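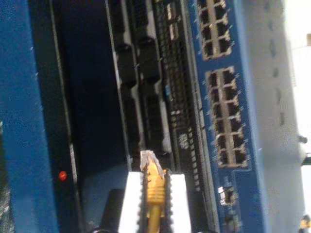 Slide 1 – blue rack panel, black slots, one red LED

Trainee intake talk, Floltcombe careers evening. Keep to 16 min, leave time for questions

Open – who's finished school, who's still in final year? Hands up. Both can apply

Skakano is taking 35 trainees this round. 16 at Floltcombe, the rest split between Ullow and the Hermans depot. They pick the site on the form – can't change it later, say this twice

Who can apply
- high school diploma or GED, final year OK if results are in by October
- min age 16 on the day the form goes in
- no experience needed. dont let people talk themselves out of it

Length is 2 years, paid from first week. Pay table is on the handout, don't read it out

How to apply
Online form only. No paper, no email. Need a scan of ID, school transcript, one reference (teacher is fine, parent is not)
Check the spelling of your name matches the ID!! Most of last years rejections were this

Then – short written test, basic math and reading. Then interview at the site you picked. Ullow interviews are mornings only, mention the bus

Slow down here, rushed it last time

Likely questions: uniform (provided), driving license (not needed for Floltcombe, is needed for Hermans), re-applying if you falied before (yes, once)

Handouts by the door. Form closes 5 pm on the last day of October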